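Podholm oval basket and Lamitz chopping board: six months on

I bought these two together in December, when I'd finally had enough of keeping my veg in a carrier bag on the floor by the back door. They aren't a set. The basket is by Podholm and the board is by Lamitz, but the shop had them side by side on the same shelf and I'm weak, so home they both came. I've had a few messages asking whether I still like them (hello Benvinda, sorry it took me so long to write back!) so here is the long answer.

Basket first, because it's the one I love. It's an oval wicker thing with a looped handle at each end, in a sort of tan-orange colour that I wasn't sure about in the shop and now wouldn't swap. The handles are what sold it to me. My old one was a round bowl with nothing to hold on to, and I dropped a whole bowlful of onions down the cellar steps with it. With this you get a hand through each side and off you go. I carry it out to the greenhouse, fill it, carry it back in, and plonk it at the back of the worktop while I get on with tea.

It's shallow enough that you can see everything in it, so nothing goes soft and forgotten at the bottom. Peppers, cucumbers, tomatoes, lemons, all fine. Leeks stick out over the end and look silly. I wouldn't put anything muddy straight in, either. I did it once with new potatoes and was picking dry soil out of the weave with a cocktail stick for most of an evening, with the radio on, cursing gently. Now I line it with a tea towel if there's any dirt about and just shake the towel out of the back door.

The other moan is that it sheds. Only a bit, and much less now than at the start, but for the first few weeks there were little bits of wicker on the worktop every morning. My neighbour Jurgita has the same basket and says hers never did it, so maybe I got a grumpy one. I gave mine a going-over with a stiff dry brush and it has mostly behaved since.

Now the board. I wanted a proper big one, light-coloured wood, no fancy grooves or feet, and that's what I got. You can have several vegetables waiting on it before you start cutting, and I hadn't realised how much I'd missed that. I used to chop on a tiny plastic thing and keep half of everything on a saucer.

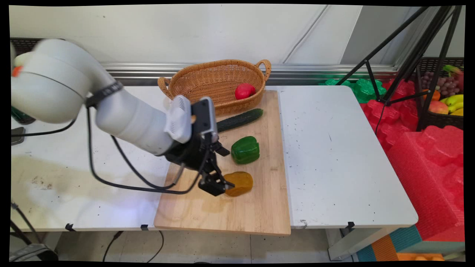

Cucumber and two peppers on the board, with a red one still in the basket.

The size does mean you need to think about where it's going. On a narrow table it'll hang over the front unless you turn it, and with the basket behind it there's not a lot of room to shuffle things back. I tend to lay it at an angle, which suits my elbow anyway (I'm left-handed and everything in my kitchen ends up slanted in the end). If your worktop is on the small side, do please measure before you buy. My sister didn't, and hers lives on top of the fridge.

Cutting on it is a pleasure. It has a nice soft sound to it, if that makes sense, none of that awful clack you get from glass boards. Peppers are the real test for me, they skid about so much with those shiny skins, and I find they stay put nicely once they're halved and turned skin side down. Cucumber slices roll off, but cucumber slices roll off everything.

It does slide on a smooth surface. I put a damp cloth underneath and that sorts it, though for the price I'd have liked it not to need one. It also drinks oil. I've oiled mine 3 times so far, and each time it's gone from looking thirsty to looking lovely overnight. Beetroot left a pink patch that took ages to fade, and I can still find it if the light's right. Turmeric I do on the old plastic board, having learnt that lesson on a different worktop in a different house.

Washing up is the only real nuisance, as it doesn't fit flat in my sink. I do one end, spin it round and do the other, and get water all down my front. Then it stands on its edge by the window to dry. Please don't put it in the dishwasher! Ott did that with his and it came out shaped like a crisp.

On price, the board was 42 euros and the basket a good deal less. I thought the board was a bit steep and I still do, a bit. The basket I'd buy again tomorrow, and I did in fact get a second one for Nadiia's birthday, which she's using for wool.

Marks, for those who like marks. Basket: five out of five if you keep the mud out of it, four if you don't. Board: four out of five, and it would be four and a half if it stayed still by itself. I haven't tried the smaller board in the same range, but if anyone has, let me know in the comments how it does with a big loaf, as Mum's after one and her kitchen is tiny.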